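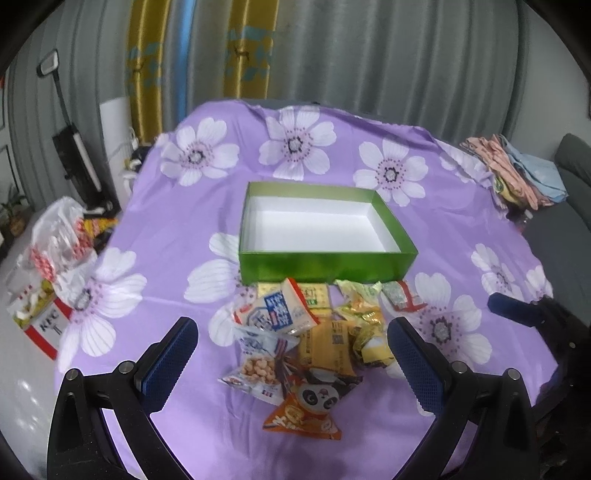
The Stomero Inga range covers open trays, lidded boxes and drawer inserts for use in guest rooms, staff kitchens, reception areas and private homes. All pieces in the range are supplied by Plovside, which has handled distribution and after-sales service for Stomero since the range was introduced. The rectangular tray is the piece most often ordered, and it is generally bought to keep individually wrapped snacks and candy together in one place. Green with a white interior is a standard color combination. The remaining pieces are described below, together with the information needed to place an order.

Range and sizes

Inga is made in 3 sizes, referred to in the price list as Small, Medium and Large. The Small size fits most bedside tables and desk drawers. The Medium size is intended for countertops and shelves. The Large size is used mainly for linen, folded towels and paper goods, and is not recommended for upper shelves when full.

Each size is available as an open tray or as a box with a lift-off lid. Lids are sold separately and are interchangeable between colors but not between sizes. Customers replacing a lid should check the size letter on the original order confirmation before purchasing.

Drawer inserts are supplied flat and are folded into shape by the customer. They have up to 5 compartments, depending on size, and the dividers may be removed. An insert that has been trimmed to fit a drawer cannot be returned.

Colors

The current color card lists 17 colors. Two-tone pieces have a colored exterior and a white interior. Single-tone pieces are the same color inside and out and are made to order. Small differences in shade may occur between production runs, and customers furnishing several rooms are advised to order all pieces at the same time. Color samples can be sent on request and do not need to be returned.

The color card is revised once a year, in October. Discontinued colors remain available until stock is exhausted, after which matching lids can no longer be guaranteed.

Use and care

Inga pieces are intended for dry indoor use. They may be wiped with a damp cloth and a small amount of mild dish soap, then dried with a soft towel. Scouring pads, bleach and solvent-based cleaners will dull the surface and should not be used. The pieces are not suitable for dishwashers, ovens or microwaves.

Food placed in the trays should be wrapped or kept in its own container. Unwrapped fruit, bread and baked goods should be placed on a liner. Paper liners are available in packs for the Small and Medium sizes.

Pieces of the same size may be nested for storage. Place a sheet of paper between them if they are to be stored for an extended period. Do not store near radiators or in direct sunlight.

Institutional orders

Hotels, clinics, schools and residential facilities may open a trade account with Plovside. Trade accounts receive consolidated invoicing and may schedule deliveries to more than one address. Orders of 1,000 pieces or more are packed by room or by floor if a delivery plan is provided with the order.

Printing of a name or emblem is available on the long side of the Medium and Large sizes. Artwork must be approved in writing before production begins. Printed pieces cannot be exchanged. The usual lead time for printed orders is longer than for stock colors and will be stated in the quotation.

Delivery and returns

Stock items are dispatched from the Lillenport warehouse. Orders received before noon are normally prepared the same working day. Cartons should be opened and inspected on arrival, and any damage reported to customer service with the order number and the carton label.

Unused stock items in their original packaging may be returned for credit. The customer is responsible for return shipping unless the item was faulty or supplied in error. Lids and trays purchased as a set must be returned as a set.

Inquiries

Questions concerning trade accounts, printed orders and color samples should be addressed to Noreen Dogar, Institutional Sales, Plovside, Lillenport. Requests for spare lids and liners are handled by customer service. Please include the size and color name in all correspondence.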